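Bon, je me lance dans un petit fil sur ma première collecte pour Ilta, parce que vous êtes plusieurs à m'avoir demandé comment ça se passe 🧵

Ilta, c'est l'asso qui envoie du matériel de soins aux dispensaires ruraux après les inondations. Toute petite structure : quatre salariés, un local à Donomska, et beaucoup de gens qui donnent un coup de main le soir.

J'y suis arrivée en avril, sans rien y connaître ! Zaid Qudah m'a mis un classeur dans les bras et m'a dit « tu verras, c'est surtout des reçus ». Il n'avait pas menti.

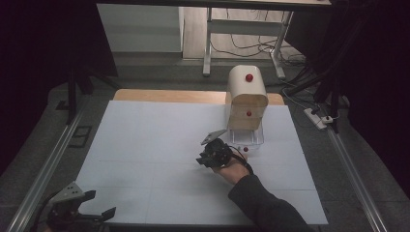
Donc, les reçus. Un don fléché « inondations » ne peut pas payer le loyer du local. Ça paraît évident dit comme ça, mais il faut le suivre ligne par ligne, et j'ai passé deux soirées à chercher 39 euros rangés dans la mauvaise colonne (retrouvés, ouf).

Pour la collecte elle-même on visait 200 donateurs. On a fait le marché de Banside, la sortie de la gare, et la page en ligne que Myrtle Strickland a réécrite trois fois pour qu'on comprenne enfin où va l'argent.

Résultat : 2628 euros !! Je sais que pour une grosse ONG c'est une miette, moi j'ai relu le chiffre dans le bus avec un sourire idiot.

L'argent part en pansements, en pastilles pour traiter l'eau et en frais de transport. Le transport coûte bien plus cher que je ne croyais, surtout le dernier tronçon, quand la route est coupée et qu'il faut louer un bateau. 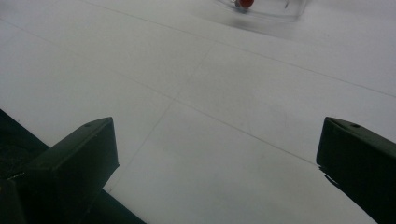 Au ras du sol blanc, entre deux doigts sombres.

On me demande aussi si on prend les médicaments qui traînent dans les placards. Non, désolée ! Rapportez-les en pharmacie. Pareil pour les vêtements, on n'a ni la place ni les bras pour trier.

Prochaine étape : un stand commun avec les gens de Calloway, qui font la même chose côté écoles. Si vous avez une table pliante à prêter, mes messages sont ouverts.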